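How to Run a Two-Arm Produce Demonstration for Visitors

Published by the Jovness Open Day Office, February 19, 2026

These instructions are for staff presenting the bagging cell at the Kravchuk building. They replace the notes issued in October. Questions on scheduling should go to Eino Kiiskinen; questions on the arms should go to Mulugeta Worku.

Before the group arrives

Each session lasts 17 minutes and takes no more than 10 visitors. Sign out the produce box from room 138 and check that the fruit is firm. Soft fruit marks easily and should be returned.

Switch on the cell controller and wait for both arms to report ready. Move each arm through its full reach once at low speed. Keep hands outside the enclosure from this point until the session has ended.

Introducing the task

Begin with the task itself. Visitors generally follow the movement of the arms more easily once they know that the produce, the basket and the bag are all part of one job. Explain that one arm can hold a bag while the other works at the basket, and allow a short pause before starting.

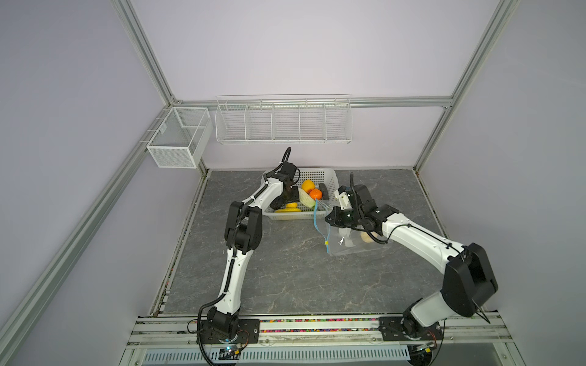 The right arm holds the zip-top bag while the left gripper is positioned over the produce basket.

Run the first cycle without commentary. During the second, point out how the two arms share the space above the table. If an item is dropped, let the cycle finish and clear it afterwards - visitors often ask their best questions at this stage.

Showing how the bag is handled

Clear plastic is difficult for a gripper because it folds and slides. Invite the group to move to the front window for this part, and reduce the speed to the demonstration setting. Ask them to watch the tips of the grippers, where most of the fine movement takes place.

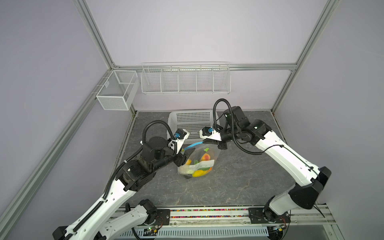 Both grippers at the filled bag, with the white basket behind it.

Should the bag slip, press the pause button on the Fidberg panel and restart from the last saved position. Do not reach in to straighten it.

Closing the session

Return both arms to rest and switch off the controller before opening the enclosure. Record the session on form 399 and leave it in the Floltwood tray at reception. Used bags may be kept for the next group if they are undamaged.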